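Makowska kit laundry - team meeting notes, 2020-09-13

I took these myself, so blame me for gaps! Main item was the two-armed folder on the padded table and what it does to our shifts. 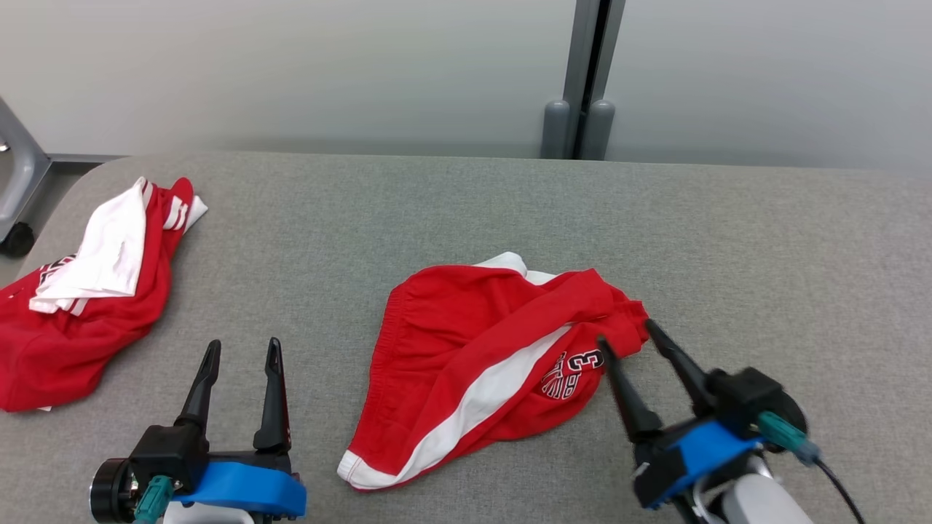 Red kit on the folding table, both grippers open.

Brullell want 2,000 pieces back by December - we did 1,444 last month by hand, so everyone's a bit twitchy (me included).
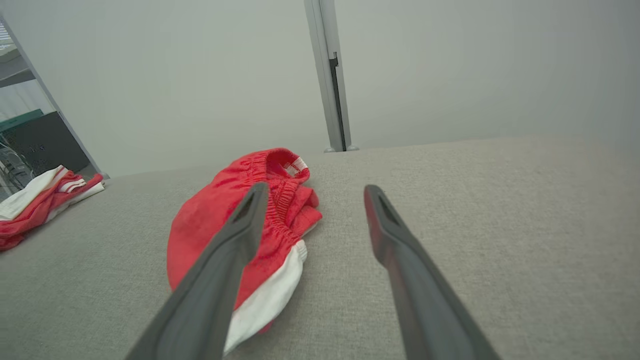
Will anyone lose hours over this?
Hours stay as they are until December, and then we talk again before anything changes.

Folding shifts become half folding, half minding the arms. A few of us like that, a few really don't, and I've noted both.
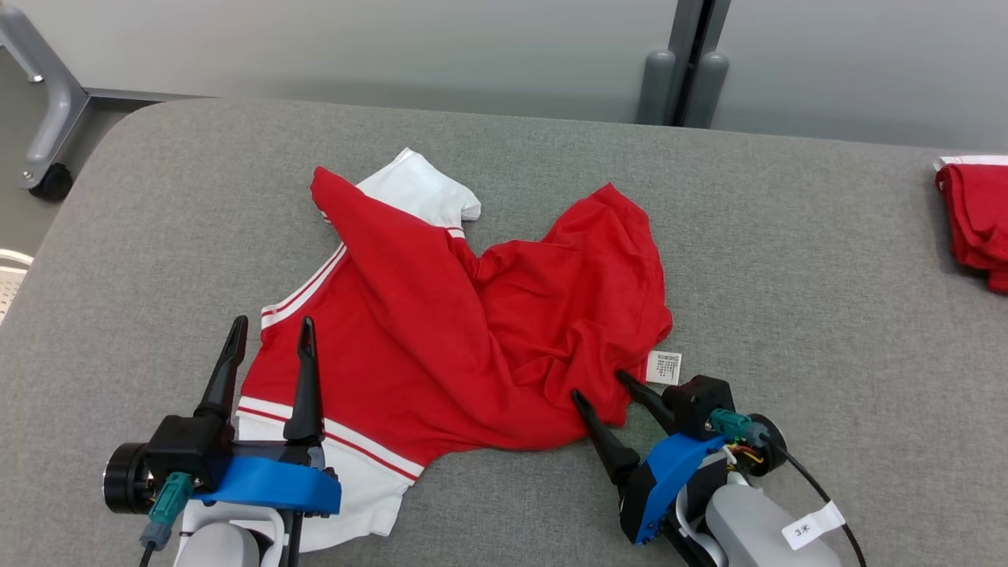 We also want the training paid, all of it, and I'm to ask Pimer for a second session.

Sorting stays with us, agreed by all. 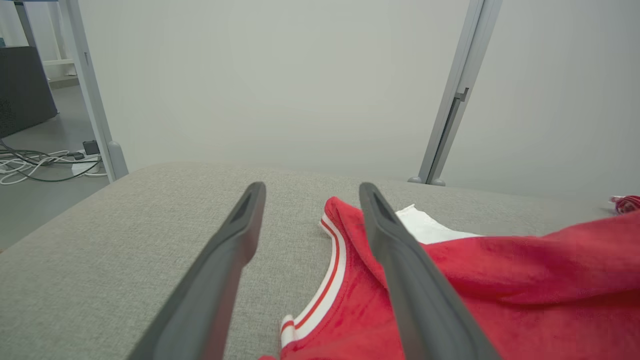 Red top with striped collar trim, on the padded table.

Action: me to chase Pimer.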